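I've been going to the Dullham cider and cheese weekend for nine years now, and I still plan it badly! So if you're thinking of joining us in November, let me save you a little trouble.

Start at Stallis, the old packing barn by the river. Omar Majali pours there again this year and he's bringing his dry perry, the one I wouldn't shut up about last fall. He opens at 11 in the morning and the good stuff goes fast (last time I strolled in after lunch and got a very nice glass of apple juice). Tickets are capped at 500, almost half of them gone already, and the tasting pass is $51 with the glass included.

The long supper is at Presberg on the hill. Romain Coste is cooking four courses, all of it with something pressed or fermented, and yes, there's a blue cheese tart. I've asked for two slices. You'll sit with whoever you sit with, and I've met some of my favorite people that way, plus one man who talked about barrels until dessert.

Sethi is handling the shuttle from the parking field, and the last one leaves at 9 sharp. Please don't miss it like I did, it's a long dark walk in nice shoes.

Reply to this email if you want to share a table and I'll try to squeeze you in. 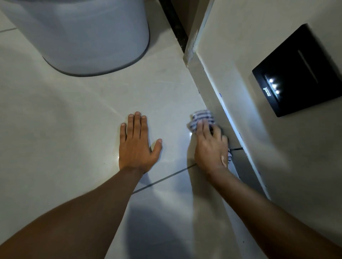
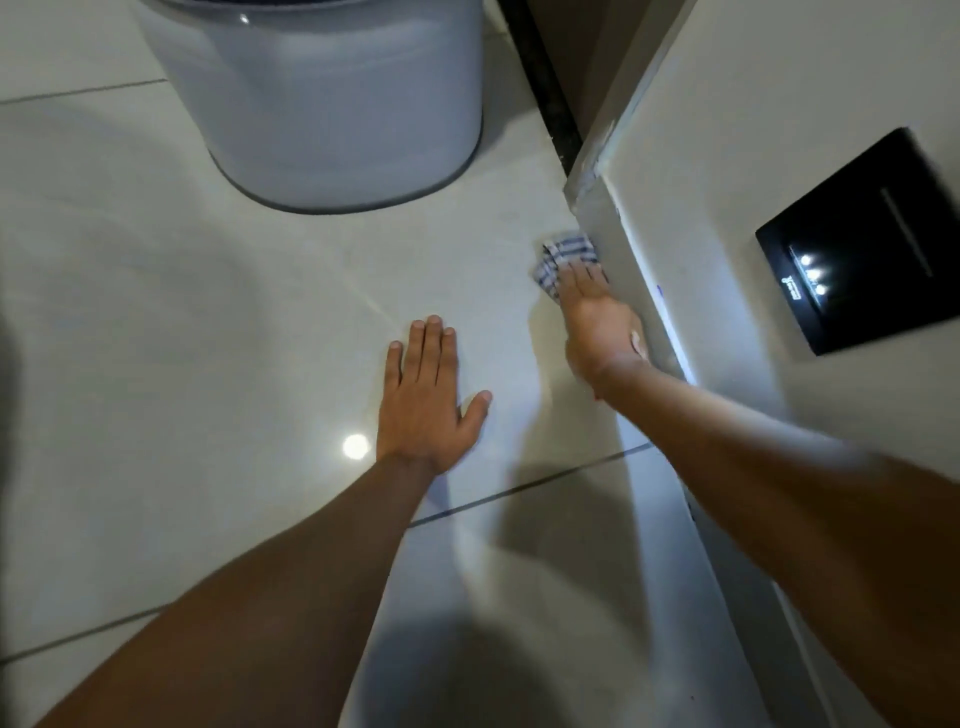

Down on the tiles, in the corner by the wall.

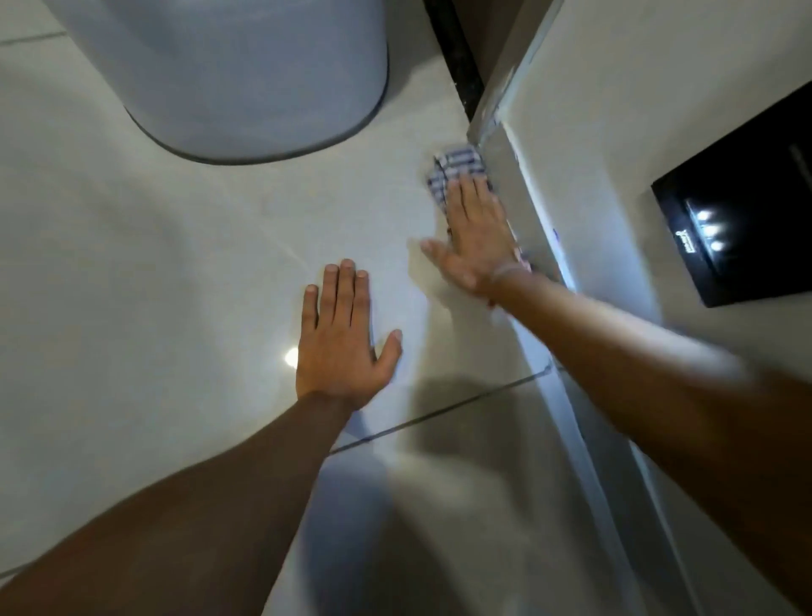

Reading time: 1 min

You're getting this because you signed up for our monthly newsletter. Unsubscribe or update your preferences at any time.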